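Catisach 楼二层 半年度安全检查表(附意见)

检查日期:1/14/26
检查范围:二层全部房间、走廊、东侧楼梯间、茶水区,合计958平方米
检查人:Theerawat Noiphan
陪同:Dario Negri
上次检查:六月
结果分三种:合格、需整改、未查。需整改的项目写明期限,未查的写明缘由。

一、疏散通道与出口

1.1 走廊净宽
合格。最窄处在复印间门口,门全开时仍能正常通行。

1.2 出口门能否从内侧直接推开
需整改。东侧楼梯间的门要推两次才开,闭门器偏紧,门框下沿有刮痕。期限:两周。

1.3 疏散指示灯
合格。断电测试时都亮,西端那盏亮度偏低,暂不更换,下次重点看。

1.4 楼梯间有无堆放
需整改。一层半平台上有纸箱和一卷旧地毯,当场拍照并通知了使用方。六月那次也记过同一处。
意见:光贴通知没有用,请 Negri 直接约时间来搬。期限内不搬的,由物业清走,费用另算。

1.5 疏散平面图
需整改。茶水区墙上那张还是隔断改造前的版本,会议室的门画在了北墙。换图之前先把旧图取下。

二、消防器材

2.1 灭火器压力
合格。指针都在绿区。

2.2 灭火器位置与遮挡
需整改。资料室那具被推车挡住,推车挪开后地上没有划线,容易再被挡。建议补黄线。

2.3 检修标签
合格。标签由 Jirnbridge 填写,字迹清楚,有一张日期写出了格子,可以辨认。

2.4 烟感探测器
部分未查。会议室开会,没有进去。其余房间用测试烟剂试过,面板都有响应。未查的两个点位约下周补做,结果直接写在本表背面。

2.5 消火栓箱
合格。箱门玻璃有旧裂纹,已贴膜,水带干燥,接口垫圈齐全。

三、用电

3.1 插线板串接
需整改。靠窗一排工位有插线板接插线板的情况,其中一条还压在柜脚下面。当场拆开,压扁的那条剪断插头后报废。

3.2 漏电保护器试跳
合格。按钮逐个试过。配电箱内2号回路的标签脱落,手写了一张临时的,正式标签请 Jirnbridge 下次来时补上。

3.3 线缆过地面处
需整改。打印机到墙面之间的线缆没有护盖,长度近500毫米。配一段扁平护线槽即可。

3.4 充电器无人看管
合格。检查时没有发现。上次意见里要求的定时插座已经装好。

3.5 配电箱前方空地
合格。柜前100厘米范围内没有存放物品。六月时这里有一把折叠梯,现已移到工具间,并用链条固定。

四、标识与书写

4.1 临时标识是否可读
需整改。走廊里几张手写提示已经褪色,“小心台阶”四个字要走到跟前才看得出来。重写时用油性笔,字高一致,写完覆一层透明胶膜。白板笔写的一律不算标识,一擦就掉。

4.2 标识的日期与签名
需整改。临时标识上都要有张贴日期和张贴人。现有的多数只写了内容,过期没过期无从判断。

4.3 书写用品存放
合格。 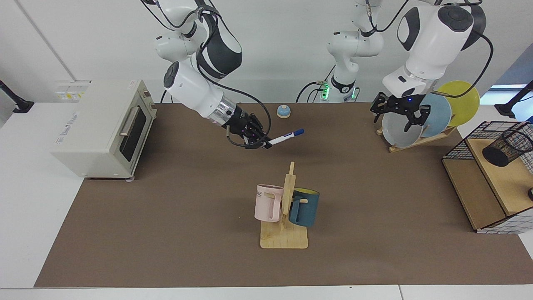 Mirko Marras:4.1 我同意,但是油性笔写在覆膜的门上也会花,冬天门上有水汽时更明显。我们那层后来改成打印加塑封,背面四角贴双面胶,一年下来没有掉过。另外想问一下,4.2 里的“张贴人”写部门行不行?人员调动以后,写个人名字找不到人。

Theerawat Noiphan 回复:可以写部门,但要加分机号。打印塑封的做法写进下一版,手写的只允许用三天。

Mahsa Tabrizi:1.4 那卷地毯是我们部门的,纸箱不是。地毯明天拿走,纸箱请再问问三层。

Dario Negri 回复:纸箱上有三层的收件标签,我去说。

五、茶水区

5.1 水槽下方有无渗漏
合格。弯管处擦干后再看,没有新的水迹。柜底木板有旧的鼓包,与上次一样大。

5.2 烧水壶与微波炉
需整改。微波炉门封条粘有油污,关门时能听到粘连声。水壶底座离水槽太近,挪到对面台面,用靠墙那个插座。

5.3 台面与存放高度
合格。玻璃器皿和较重的罐子都在腰部以下,吊柜里只剩纸巾和茶包。杯子不叠放。杯架应放在平整台面上,离边沿留出一掌的距离,取杯时一手扶住立柱。

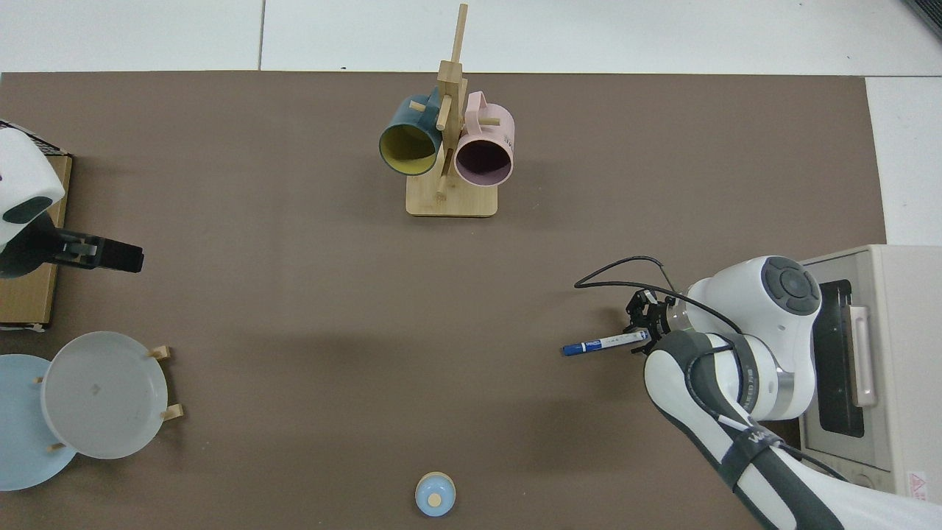

图2 木制杯架与挂杯

5.4 破损餐具
需整改。沥水篮里有杯口缺损的杯子,已取出。缺口和裂纹杯请用报纸包好再丢,外面写“碎瓷”。上次保洁倒垃圾时划破过手套,没有受伤。

5.5 地面防滑
合格。冰箱前的地垫边角有点翘,压平后可以继续用,再翘就换。

5.6 急救箱
需整改。创可贴剩得不多,冲洗液过期。清单还是旧格式,没有“取用人”一栏。采购单已交 Stindavar,到货后由茶水区钥匙保管人签收。

六、储物与高处

6.1 货架固定
合格。资料室货架顶部与墙体有角码相连,逐个晃过。靠门那架的角码少一颗螺丝,当场补上。

6.2 货架顶层重物
需整改。旧显示器放在最上层,搬到底层或报废。搬的时候两个人,先清脚下。

6.3 梯子
合格。踏板防滑条完整,撑杆能锁死,梯脚胶垫未开裂。

6.4 喷淋头下方净空
未查。吊顶检修口的钥匙没有带。

七、整改汇总

两周内:1.2、1.4、3.3、5.6
一周内:1.5、2.2、4.1、4.2、5.2、6.2
当场已处理:3.1、5.4
待补查:2.4、6.4

八、其他意见

Arturo Barbieri:东侧楼梯间那扇门我每天走,早上比下午更难推,估计跟温差有关。调闭门器的时候最好早上来调一次,不然下午调好了,第二天早上又不行。

Theerawat Noiphan 回复:已转给 Jirnbridge,约在早上。调完请你试推一次,在 1.2 旁边签个字。

Mahsa Tabrizi:新的疏散图能不能每个会议室里也贴一张?来开会的外单位人员不会走到茶水区去看。

Theerawat Noiphan 回复:可以,贴在门内侧,与把手同高。图纸改好后一起印。

本表原件存二层资料室,复印件一份交 Stindavar。整改完成的项目由责任方在对应条目后写明完成日期,未签字的按未完成处理。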